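## Teleoperación: cajones, tiradores y la campaña de febrero

La campaña de demostraciones sobre mobiliario con cajones se cerró en febrero con 2255 episodios grabados, de los cuales 246 quedaron descartados en la revisión. Todas las demostraciones se registraron por control remoto, con el operador en el puesto de mando y vista desde la cámara de cabeza. No se empleó guiado manual del brazo, salvo para fijar las posturas de reposo al inicio de cada turno.

El conjunto incluye varios muebles. El que más horas ha ocupado es la mesilla gris, colocada sobre el suelo de terrazo junto a la barandilla de cristal. Tiene tres cajones con tirador redondo y un hueco abierto bajo el tablero. Para el aprendizaje interesa precisamente por lo que tiene de incómodo: los tiradores son pequeños, están alineados en vertical y el inferior obliga a trabajar muy cerca del suelo.

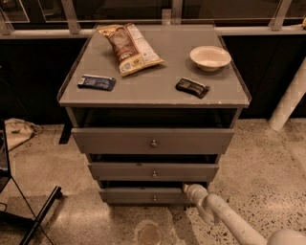

*Mesilla de tres cajones, con la pinza junto a la esquina inferior derecha del cajón de abajo.*

El protocolo define la tarea como «abrir el cajón indicado, depositar un objeto del tablero y cerrar». Los objetos son envases de aperitivo, barritas envueltas y un cuenco bajo. La bolsa arrugada ha resultado el más costoso de transferir: cambia de forma con cada agarre y el punto de pinzamiento válido en una demostración rara vez sirve en la siguiente. Las barritas admiten un agarre lateral estable siempre que la muñeca llegue orientada antes del descenso. El cuenco se coge por el borde.

Los descartes se concentran en el cajón inferior. Vidar Sandberg, responsable de la revisión, los agrupa en dos causas. La primera es el contacto de la pinza con el lateral del mueble durante la aproximación. La segunda es la pérdida de referencia visual: cuando el brazo entra desde la derecha y en posición baja, el operador dispone de poca información de profundidad y tiende a corregir sobre la marcha. Esas correcciones quedan grabadas como parte de la trayectoria y la política las reproduce después con bastante fidelidad.

A raíz de la revisión se han modificado los siguientes puntos del procedimiento:

- La aproximación al cajón inferior se hace en 2 tramos, con parada intermedia a la altura del cajón central.
- La pausa mínima antes de cerrar la pinza pasa a 300 ms.
- Un contacto no previsto con el cuerpo del mueble invalida el episodio. El operador lo marca en el momento y no espera a la revisión.
- El estado inicial de los cajones se anota siempre. Un cajón entreabierto es un estado inicial admisible, pero debe figurar como tal en la ficha.

El último punto ha generado más consultas que los demás. En la primera versión del protocolo todos los episodios partían de cajones cerrados, y la política resultante buscaba el tirador aunque hubiera rendija suficiente para introducir un dedo de la pinza. Con estados iniciales variados el operador puede elegir entre tirador y canto superior del frente, y ambas estrategias se etiquetan por separado. Queda pendiente decidir si se entrenan juntas o en dos cabezas distintas.

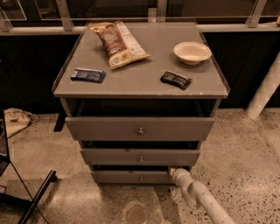
La postura de la cabeza también entra en la ficha. Se han fijado inclinaciones de referencia y se pide a los operadores que no las modifiquen dentro de un mismo episodio. Una vista más cenital facilita la colocación de objetos en el tablero, a cambio de comprimir los frentes de los cajones y dificultar la lectura de cuánto sobresale cada uno. Para la apertura se prefiere una vista más frontal. Los episodios con cambio de inclinación a mitad de tarea se conservan en un subconjunto aparte, sin uso por ahora en entrenamiento.

En cuanto al mando, Kenis sigue siendo la interfaz por defecto. La versión instalada filtra el temblor de la mano del operador, aunque introduce un retardo perceptible en movimientos cortos. Quienes trabajen en el cajón inferior pueden reducir el filtrado desde el perfil de usuario; el valor utilizado se guarda automáticamente en los metadatos. Los perfiles antiguos no son compatibles y deben crearse de nuevo.

Los datos revisados están en Adport, carpeta *Irnarora*, con las etiquetas de contacto y de estado inicial ya incorporadas. Los descartes se mantienen en la misma carpeta con la marca correspondiente. El equipo de Halvorsen los ha pedido para entrenar el detector de fallos, por lo que se ruega no borrarlos.

La sesión de calibración de operadores será el miércoles a las 9:30. Asistirán quienes vayan a grabar en la próxima tanda, también los que ya participaron en esta. Las dudas sobre el etiquetado de contactos se remiten a Vidar Sandberg antes de la sesión, con el identificador del episodio.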